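Griltness bimanual teleop set – README

Last edited 15 March 2019 by Reda Bouzid. Corrections to Reda or to Sherif Samir.

What this is

226 recordings of a two-handed robot being driven by a person through small jobs at a drinks counter: put a glass on the tray, shift it, take it off again. The person wears gloves that report finger and wrist position, and the robot follows. No learned policy is involved in any of it. If a hand does something clever, a human did it.

We say this first because the earlier set from this project, Salem, was passed round as proof that the robot "could serve drinks". It could not. Someone stood two metres away and served drinks through it, slowly.

Why another set

Salem had 700 recordings and we now think most of them teach bad habits. The operators were new and were praised for finishing quickly, so they knocked glasses into place with the backs of the fingers. A model trained on that learned to knock glasses. For Griltness we used 13 operators, gave each of them practice time that was not kept, and told them to stop if they felt lost. Whether that made the data better or only tidier is still being argued over here.

Setup

Two arms, two hands in black gloves, one camera at head height. The tray and its grate are stainless steel. The glasses are clear. Both choices are awkward for vision and both were deliberate – steel mirrors the hands, and clear glass shows whatever is behind it. 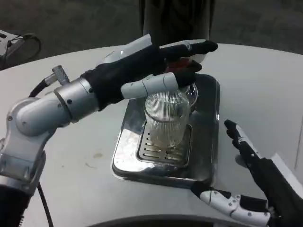

Left thumb against the rim of a ribbed glass on the drip tray; right hand held open to one side.

Look at where the thumb is before you believe the success labels. A thumb on the rim counts as "contact" in our scheme. It does not count as a grasp, and a single still can't tell you which way the recording went. Use the full sequence.

Labels

Each recording has a task name, an operator number and an outcome: done, partly done or failed. Outcomes were set by the operator straight after the run, then checked by Sherif. Operators were kinder to themselves than he was. Where the 2 labels disagree, both are kept, and the file notes say so. Please don't average them.

There are no force readings. The fingertip sensors drifted so badly that we threw the numbers away. Anyone hoping to learn how hard to squeeze a glass will have to look elsewhere.

Known problems

The operator's view came from the same head camera, so when a hand covers the glass in the recording, it covered it for the operator too. Some of the odd pauses are people guessing.

Lag between glove and robot was not logged before July. Treat timing in those recordings as unreliable.

The idle hand is rarely idle on purpose. Operators parked it wherever their own arm was comfortable. We have seen one model copy this faithfully, elbow and all, and it was then described in a talk as "coordinated two-arm behaviour".

All recordings come from one room at Landumholm. A model that scores well on held-out runs from this set has been tested on the same counter by the same people. We'd like to see it tried at Stakdale before we hear the word "general".

Use

Free for research. Say that the demonstrations were remote controlled, in the text and on any video you show.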